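Some notes from the Trukberg open day for new makers, which I went to on 9/25/20. Putting them in a thread so I can find them again.

Background for anyone who doesn't follow this stuff: Trukberg is the regional channel that went online only. They pick up short documentaries and comedy from people who have never had a commission. The last open day was in May and I missed it.

First session was Danica Polák on what her team reads. They had 3790 pitches since the last open day. 3435 were turned down on the first page. She put both numbers on a slide and left it up while she talked.

Main reason for a first page no, according to her: the page describes a topic and never says who we are going to watch. "Small town nightlife" is a topic. She wants a person and a thing that person is trying to do by a certain date.

She also said to stop sending mood reels cut from other people's films. A phone clip of your actual main person talking for two minutes does more. It can be badly lit.

Money. Shorts in the Lui strand run to 7 minutes and the budget is fixed. You don't negotiate it. Music rights come out of the same pot, so if your edit leans on a known song, sort that out before you pitch.

Someone asked if you can shoot first and pitch later. Yes, but they pay the same either way, and they may ask for a recut. Norbert Skála did it that way with Zelimby and had to lose a whole storyline. He seemed fine about it.

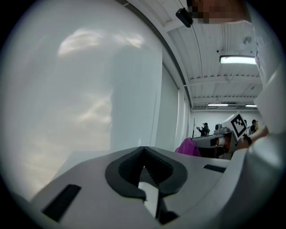 Zelimby was screened after lunch. I had seen it on a laptop and it is better in a room. The bus depot section got the biggest laugh, which I did not expect. The sound mix is much fuller than I remembered.

Skála took questions with his editor, Mal-soon Jin. Most of them went to her. She cut it in three passes and threw out the first pass completely — he had asked her to keep it in date order and it dragged.

Her advice was to write down what each scene tells you that the one before did not. If you can't fill in the line, take the scene out and watch the whole thing again before you argue about it.

Miloslav Slanina ran the series session. He looks after Jetis, the half-hour comedy slot. They take scripts from pairs and single writers. No bigger teams for a first commission.

For Jetis you send one full script and a page on where the next episodes go. Don't send a pilot that only introduces people. He would take a script from the middle of the run over that.

Kvido Hrnčiar hosted the last panel, on presenting. I only caught the second half because the line for coffee was long. The part I heard was on reading from a prompter. Write it the way you talk, short lines, and mark your breaths.

Things I would change: the rooms were a long walk apart and there was no gap between sessions. Also the Q&A mic only reached the front rows, so a lot of questions had to be repeated.

You get one slot with a commissioning editor if you ask at the desk. I didn't know that and they were all gone by the time I asked. Go to the desk first.

I'm rewriting my own page one this week. It was a topic. Will post the new version here when it's done, and if anyone wants to swap pages my messages are open.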